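Visita ao laboratório da Prarkis: uma tarde com a pilha de software de manipulação

Chegámos às duas da tarde, com a visita já marcada desde outubro, e a primeira meia hora passou-se numa sala de reuniões a ver diagramas. A Prarkis desenvolve software para braços robóticos e não fabrica hardware próprio. O que mostra a quem a visita é a cadeia completa, da perceção ao controlo, e foi isso que quisemos ver a funcionar em bancada.

A pilha está dividida em três processos. O primeiro, chamado Beddoe, trata da perceção: recebe as imagens da câmara de pulso, segmenta os objetos e estima a pose de cada um. O segundo, Kitis, é o planeador. O terceiro é o controlador de baixo nível, que corre em tempo real numa máquina à parte e comunica com os outros dois por uma fila de mensagens. A separação tem custos, e a equipa admitiu que boa parte do último ano foi gasta em problemas de sincronização de relógios entre máquinas.

O Kitis gera 200 trajetórias candidatas por pedido, elimina as que entram em colisão e ordena as restantes por distância às juntas limite e por duração. O orçamento de tempo é de 300 milissegundos. Quando não há candidata válida dentro desse prazo, o braço fica parado e o pedido volta à fila com uma nova imagem. Perguntámos porque não se alarga o prazo e a resposta foi que, acima desse valor, a pose estimada já pode estar desatualizada se alguém mexer na mesa.

Passámos depois à bancada. Os objetos de teste incluem comida de brincar e embalagens, e a mesa é branca e mate. A parte mais interessante para nós foi a aproximação final, em que a câmara segue junto da garra e os próprios dedos ocupam uma parte grande da imagem. O Beddoe aplica uma máscara calculada a partir da cinemática, para que os dedos não sejam segmentados como objetos. As sombras continuam a ser um ponto fraco.
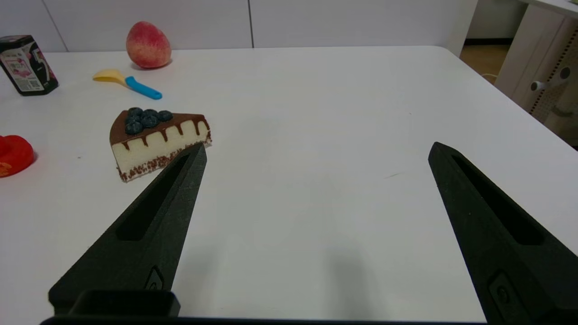 Vista da câmara de pulso, com a ponta do dedo esquerdo junto à base da fatia de cheesecake.

A fatia é um caso difícil para a estimativa de pose. É uma cunha, com uma ponta estreita e um lado largo, e os mirtilos em cima alteram o contorno conforme o ângulo. A colher, com concha amarela e cabo azul, levanta outro problema: a segmentação por cor tende a dividi-la em dois objetos. A versão atual resolve isso com uma etapa de fusão por contiguidade, que pode ser desligada no ficheiro de configuração.

Cada tentativa fica registada com imagens, estados das juntas e decisões do planeador. O conjunto de regressão tem 1075 episódios e é corrido em simulação antes de cada versão. A ferramenta de consulta chama-se Zoltex e foi, para quem escreve estas linhas, o melhor da visita. Permite parar num instante qualquer, ver as candidatas rejeitadas e o motivo da rejeição, e voltar a correr o planeador com outros parâmetros sobre os mesmos dados. A pesquisa por texto é lenta e a interface só existe em inglês.

Ficaram algumas perguntas por responder. Não vimos números de desempenho com objetos transparentes, e a calibração entre câmara e pulso ainda é feita à mão – um procedimento de 4 passos que tem de ser repetido sempre que se trocam os dedos. Disseram-nos que a calibração automática está em desenvolvimento, sem data.

A visita terminou às cinco e meia. Os diapositivos da apresentação serão enviados aos inscritos por correio eletrónico.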